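关于我们
首页 > 关于我们

Furkmont 是一家做桌面小件和小型收纳用品的公司，办公室和店面都在 Raranthorpe，仓库在 Haverford。我们卖的东西体积都不大：杯子、碗、带盖和不带盖的盒子、存钱盒、小抽屉盒、小桶、垫板、布袋，还有一些装在里面或者垫在下面的零碎。目前目录里有918个品项，每个品项有自己的编号和一页说明，说明由我们自己写，不照搬供货方的文字。

公司由 Güven Öztürkmen 创办。他以前在一家五金批发商做采购，经手最多的是把手、合页和抽屉滑轨。他后来回忆，那几年看了很多抽屉，发现用户来信抱怨的往往是一些小地方：拉手太滑，抽屉拉到一半会歪，盒子放在桌上一碰就跑。他把这些信里提到的问题抄在一个本子上，本子现在还放在办公室的书架上，新来的同事都会翻一翻。

最早的店面只有2个房间，前面卖货，后面堆货。那时候的货以木盒和抽屉盒为主，杯碗一类是后来才加进来的。有顾客买了抽屉盒回去，问有没有大小合适的杯子可以放勺子和小铲，我们就去找；找到以后又有人问有没有带嘴的容器，可以倒豆子、倒水。目录就是这样一点一点变长的，没有什么总体规划。后来货放不下了，才在 Haverford 租了仓库。

我们的选品方法

一件东西进目录之前，要先在桌面上用一段时间。我们会把它和已经在卖的东西放在一起，看尺寸搭不搭，颜色放在一起认不认得清，并排放的时候会不会互相挡住。单独拿在手里很好看的杯子，和盒子摆成一排以后可能显得太高，伸手去拿后面的东西就要绕开它。产品图册里看不出这些，要摆出来才知道。
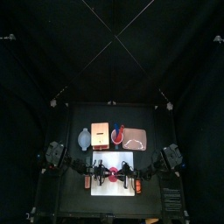

摆放的时候我们习惯把常用的几样靠后排成一行，前面留出做事的地方。这个习惯来自厨房。台面上靠墙的位置放容器，靠人的位置用来切、用来折、用来擦。书桌也差不多，孩子的手工桌更是这样，前面如果堆满了，人就会把东西往地上放。

我们对容器的要求比较具体。开口要够大，手能伸进去；底要平，放下去不晃；如果有嘴，倒的时候水流要收得住，停下来的时候不要顺着外壁往下淌。半透明的容器我们进得比较多，不打开就能大致看到里面还剩多少。颜色上偏向浅色，浅蓝和浅粉是常年有货的，深色的半透明容器试过一批，里面的东西看不清，退得也多，就停了。

有些顾客会问，为什么同一类盒子我们只留一两个型号。原因很简单，型号多了，盖子就容易配错。以前我们有过四种外形几乎一样的方盒，盖子之间差一点点，看着能盖上，过一会儿自己弹开。那一阵子换货的邮件很多。现在新的方盒进来之前，会先和旧的盖子逐个试，容易混的就不进。

关于杯子和用具

杯子在我们这里有一大半不是用来喝水的。顾客拿它插小铲、搅拌棒、画笔、尺子。插东西的杯子和喝水的杯子要求不同，主要看重心。用具一般比杯身长，往一边倒的时候会把杯子带歪，所以我们挑杯子时会把几件长短不一的用具插进去，让它们都朝同一边靠，再轻轻推一下杯口。推一下就倒的不要。

用具的颜色尽量分开，红的一件、蓝的一件，伸手时一眼能分清。我们收到过一位幼儿园老师的来信，说她让孩子收拾桌面时不说名字，只说颜色，孩子放得又快又准。从那以后，成组出售的用具我们都尽量避免用相近的颜色。

关于带投口的木盒

带投口的木盒最初是当存钱盒进的货。卖了一段时间以后，我们发现顾客的用法很杂：有人放在店里收意见条，有人放在玄关收钥匙牌，有人在教室里用来收小卡片。投口的宽窄因此成了一个经常讨论的问题。太窄了卡片进不去，太宽了孩子会把手指伸进去。现在的做法是在说明页上写清投口的长和宽，请顾客自己量一下要放的东西。

木盒的表面我们偏好浅色，不上厚漆。浅色木头用久了会有手印和深浅不一的痕迹，有些顾客不喜欢，我们在说明页上也写明了这一点。平时用拧干的布擦，擦完放在通风的地方，不要放在暖气上。 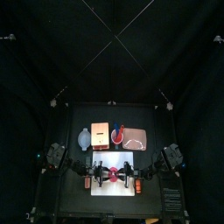

白色垫板与粉色小件，后排为浅色木盒、插着用具的杯子和半透明容器。

关于垫板

垫板是目录里最不起眼的一类，复购却很稳定。深色桌面上放小件，尤其是布做的、绳做的小件，不容易看清边缘。垫一块白色的板或者厚纸，折叠、打结、理平都会顺手很多。我们卖的垫板以长方形为主，素面，没有印格子。有人建议印上尺寸刻度，我们做过几张样品，觉得刻度线在放布料时会干扰视线，后来把刻度单独做成了一条可以放在旁边的纸尺，随垫板附送。

垫板脏了可以擦，擦不掉的颜色可以翻到另一面用。两面都用旧了就当包装衬板，我们自己的打包台就是这么处理的。

布类和软质小件

软的东西比硬的东西难管理。盒子和杯子放在货架上是什么样，过一个月还是什么样；布块、软球、填充小件压一压就变形，拿出来要拍一拍才恢复。我们把软质小件单独放在仓库靠里的一排货架上，不叠高，箱子上写着朝上的一面。

布类商品的检查在 Haverford 做。检查的人会看缝线有没有跳针，线头有没有剪净，捏一圈看看填充是否均匀，再放到浅色的背景前面看颜色。红色和粉色的布料要多看一遍，同一个色号不同批次之间会有差别，并排放着很明显，分开看又都觉得对。差别大的批次分开上架，不混着卖，需要成套颜色的顾客可以在订单里备注，我们从同一箱里拿。 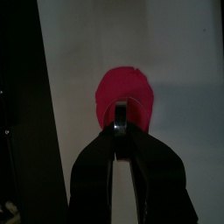
红色小件，浅色墙面前。

软质小件的尺寸我们一般只给一个范围。布和填充物本身有弹性，量的时候手重一点轻一点，结果就不同。有顾客要求精确到毫米，我们会建议先买一件试试，合适了再订余下的。

Camstead 系列

Camstead 是我们自己定规格的一个系列，以小抽屉盒和配套的收纳件为主。名字取自 Güven 小时候住过的一条街。系列里的东西都由外面的作坊加工，我们提供图纸和样品，收货时逐件开合。

抽屉盒是这个系列里花时间最多的。第一版的拉手是扁的，桌面放着好看，但手上有水的时候捏不住。第二版换成了圆的木拉手，稍微往外凸，手指从哪个方向过来都能捏到。拉手装在面板正中，拉出来的时候两边受力一样，抽屉不容易斜着卡住。面板用鲜艳一些的颜色，边框保留木头本色，放在一堆东西里容易找。
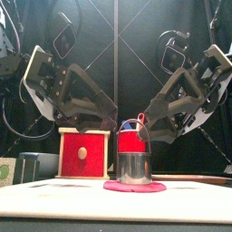 小桶是和抽屉盒一起考虑的。抽屉里适合放会滚的、细的、怕丢的东西，桶里适合放要随手扔进去、随手拿出来的东西。两样放在同一张桌子上，收拾的时候就有了分工。我们卖过几种不同材料的桶，最后留下的主要是金属桶。金属桶放在硬桌面上声音比较大，介意的话可以在底下粘一圈薄毡，毡片在配件页可以买到，也可以自己剪。

桶沿是我们反复和作坊确认的地方。孩子的手经常搭在上面，拿东西的时候手背也会蹭到，所以收边要圆，不能有毛刺。收货时我们用一块旧丝袜沿着桶口擦一圈，勾丝的就退回去。这个办法是作坊那边的老师傅教的，比用手摸可靠。

东西怎么收拾

经常有人来信问怎么整理桌面，问得多了，我们就把自己店里的做法写在这里，供参考。

先把桌上的东西全部移到一边，擦一遍桌面。然后按使用的次数往回放，每天要用的放在伸手够得到的地方，几天用一次的放进抽屉。不要一开始就买很多盒子，先用手边的碗和杯子代替，用上一两个星期，看看哪个位置总是满的，哪个位置总是空的，再决定买什么。容器不要装满，装满了以后最下面的东西就等于不存在了。

用过的纸巾和擦桌子的布要有一个固定的地方放。很多桌子乱，起头就是一团纸巾，旁边再放一个杯子，再压一张收据。准备一只敞口的方盒专门放这些，一天倒一次就够了。

和孩子一起收拾的时候，一次只说一件事。把勺子放进杯子里，说完等他放好，再说下一件。收纳盒上贴图比贴字管用。

成组的桌面用品

除了零售，我们也给学校、活动室和训练机构配成组的桌面用品。一组里通常有容器、杯子、木盒、抽屉盒和几件软质小件，具体搭配按对方的桌子大小和用途来定。一次最多200组，再多就要分批，仓库的打包台只有那么大。

订成组用品的时候，请先告诉我们桌面的长宽、颜色和高度。深色桌面我们会建议加垫板，浅色桌面则建议选颜色深一点的小件。如果用的人手指力气小，或者正在做手部练习，也请写明，我们会把拉手大一些、开口宽一些的放进去。样品可以借，借期到了寄回来，寄回的运费由我们付。借出去的样品回来以后擦干净继续当样品，不再当新品出售。

包装和发货

小件用纸包，容器之间垫纸，抽屉盒用纸带把抽屉绑住，防止路上自己滑开。纸带请拆掉再用，有顾客来信说抽屉拉不动，后来发现纸带还在背后。透明容器外面有一层保护纸，撕的时候从角上开始。

我们尽量不用泡沫。金属桶和木盒同箱时，木盒放进桶里会省地方，但容易磕到表面，所以现在分开包，箱子稍微大一点。下午三点以前的订单当天出库，之后的顺延到下一个工作日。二月是盘点的时间，发货会慢一些，具体日期会提前挂在首页。

退换和修理

收到以后不合适可以退，请保留原来的纸箱。用过的东西只要没有损坏，也可以谈，我们会请你拍张照片看看情况。拉手松了、抽屉底板脱了，这类问题大多能修。拉手的螺丝和备用拉手免费寄，自己会拧的话不用寄回整个盒子。停产的型号我们留了一些零件，不一定齐，来信时请写上盒底的编号。

修过的抽屉盒有时会比原来紧一点，用一段时间会松开。也可以在滑动的地方抹一点蜡烛，抹薄一些。

我们的人

公司现在一共7个人。选品和写说明的在 Raranthorpe，收货、检查、打包的在 Haverford，忙的时候互相帮忙。Güven 仍然负责定规格，也负责回复和抽屉有关的来信。每位同事入职后的头一个月都在仓库，先把货架认熟，再去做别的。

我们没有专门的设计部门。新东西的想法多数来自顾客的信和店里的闲聊，写在一块白板上，隔一段时间大家坐下来看一遍，挑一两样做样品。白板上有些想法挂了很久还没有做，比如带分隔的小桶，一直没有找到合适的分隔方式：固定的不好清洗，活动的容易丢。

来店和联系

Raranthorpe 的店面上午十点开门，下午六点关门。店里的样品都可以打开、拉出来、倒水试，水槽在进门左手边。想看某一件具体的东西，请先来信说一声，有些型号平时放在仓库，要提前一天带过来。Haverford 仓库不对外开放，自提需要预约。

来信请写明品项编号和数量。询问成组用品的，附上桌面尺寸。一般两个工作日内回复，盘点期间会晚一点。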